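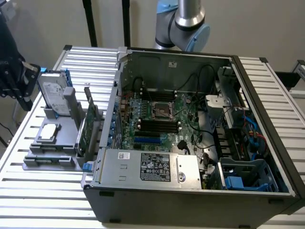
case on its side, panel off, cpu socket empty, no ram in it

Barkport Community Board > Buy / Sell / Haggle > Parting out vs selling whole

tinroof_88
Posted February 17, 2023
Ok so question for people who sell old towers. Do you part them out or sell as is? Got a stack in the garage from when the office on Mill St closed and my wife wants the garage back. Picked up a few more in January which did not help. Listed one on Zimport as a complete machine, asked 296, got one message in two weeks and it was "is this a laptop". Thinking pieces now. Power supply, board, case, all separate.

gravelpit
Part it out. Always. Whole machines that old just sit.

moth_and_rust
Disagree. Parting out is how you end up with 600 screws and a garage full of empty cases. Sell whole, price low, done by Sunday. Your time is worth something.

gravelpit
my time is worth nothing lol I'm retired

kettle_on
What did you put in the title? On Zimport the title is everything. If you wrote "computer, works" then yeah, laptop guy is who you get.

tinroof_88
I wrote "desktop computer good condition". So, yes.

kettle_on
There you go. Put the board model, put the word tower, put pickup only. Shipping a full tower is awful, I did it once with Premeck boxes and the thing still came out bent at the corner. They refunded the box. The box!

slowlane
Premeck is fine if you double box. People don't double box and then complain.

kettle_on
I did double box.

slowlane
ok well

moth_and_rust
Also nobody says this enough, fees. Zimport takes their cut per item. Sell four parts, you pay the listing fee four times. Do the math before you take a screwdriver to it.

gravelpit
So list at the Saturday swap behind Qureshi Hardware. No fee, bring a table, cash only. I cleared 293 there last time, all parts, some of it junk I was going to toss. Sold a bag of fans to a guy for his chicken coop.

harborlight
Is the swap still on in winter? thought it stopped

gravelpit
Runs all year unless its icing. Get there early, the good side of the lot fills up.

harborlight
Good to know. Have a bread machine to get rid of

tinroof_88
How do you price a power supply though? No idea what anyone pays for one used.

slowlane
I wouldn't buy a used one at all. Just me. Put it in as a freebie with the case.

gravelpit
Plenty of people buy them. Write the wattage on masking tape, stick it on top, saves answering it all day. Don't give it away.

moth_and_rust
If you do go parts, take photos of the board before you pull stuff and put a cover over the socket. Pins bend if you look at them wrong. A buyer will want his money back and he'll be right.

kettle_on
And pull the drives. Whatever you decide. Those are office machines, somebody's payroll is on there.

tinroof_88
Drives are out already, they're in a coffee can.

kettle_on
Good. Drill them.

tinroof_88
Ok plan. Relist 2 whole with a better title, lower price, pickup only. Rest goes to the swap in peices. If it all comes home again I'm blaming gravelpit.

gravelpit
fair. bring change, everyone shows up with twenties

harborlight
anyone want a bread machine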